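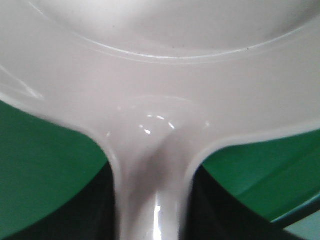

Keep the plastic ladle

Every January the same advice comes round. Throw out your plastic utensils, buy wood, buy steel, buy the matching set in the nice crock. I did it once. Regretted it by spring.

A cheap white plastic ladle is a good tool. Light. Smooth all over, no rivets, no seam where the handle meets the bowl, so no place for old soup to hide. You rinse it and you're mostly done. Try that with the wooden one I bought from Ellberg, which went gray and furry after 11 weeks and smelled of onions for ever.

And steel? Fine in a steel pot. In my coated pan it's a crime, and at 6 in the morning the clatter wakes the whole house. My neighbor Mostafa Fahmy cooks for a crowd most weekends, big pots, lentils mainly, and he has one steel ladle he loves and a drawer of plastic he really uses. I asked why he doesn't toss the plastic. He looked at me like I'd asked about tossing the drawer.

Yes, plastic melts. Don't leave it leaning in a hot pan. Don't scrape with it. If it's cracked or the edge has gone rough, let it go, I'm not sentimental about that. But a sound one, with a few scuffs? People throw these out over looks. White shows every mark, so it looks tired before it is tired. That's a color problem and you can live with it.

What bothers me is the buying part. Around 30 dollars for the Skenovley set, and the bowl on the ladle is so deep it won't lie in a drawer. Paweena Sangkhawat wrote in to say hers has to hang from the curtain rod. The curtain rod! Shallow bowls get laughed at but they're what you want for pancake batter, for skimming, for getting the last inch out of teh pot.

So my rule is dull. Use what's in the drawer until it fails. Then replace that one thing - one, and not the set.

Mine cost less than a coffee and it's going back in the soup tonight.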